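Notebook > Print room > Open call prep

December, late afternoon

Opened the submissions inbox for the Flernstead winter art fair and shut it again to make tea. There are 100 entries for 68 stalls. Last year we begged people to come and had a man selling phone cases next to the etchings.

Proofed the fair poster on the Hellow stock first. The blue goes gray as it dries, a very December sort of blue. Switched to the Kao paper, second shelf, and it held. The Kao is slightly wider than our frames, so every sheet needs a trim on the left side. Left side only. I did the right side on the first batch and cut off the word "free," and we now own a small stack of posters that say the fair has entry. 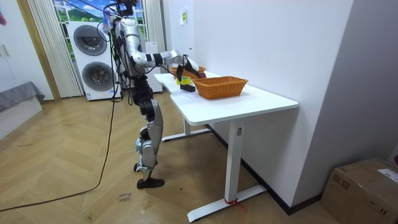

Posted by the print room bench, 4:40 p.m.

Stall plan, third version. The Honmont hall sent new measurements and the long wall has lost 18 inches since the autumn. I have asked where they went. Until I hear back, ceramics move to the window side and the textile people get the corner with the radiator, which they will complain about until it snows.

Stall fee stays at 76 for a full table. Half tables are half of that, and I would like it written down somewhere that two half tables side by side are a full table, as this came up four times last year.

Screens: the big one has a pinhole near the top, taped for now. Please don't peel the tape to see what's under it. It's a pinhole.

Still to do:
- reply to the entries with no pictures attached (many)
- reply to the entry with only pictures attached, no name
- more black ink, the thick kind
- find the good squeegee, last seen drying by the sink
- trim the rest of the posters, LEFT

Second color goes on tomorrow if the first has dried by then.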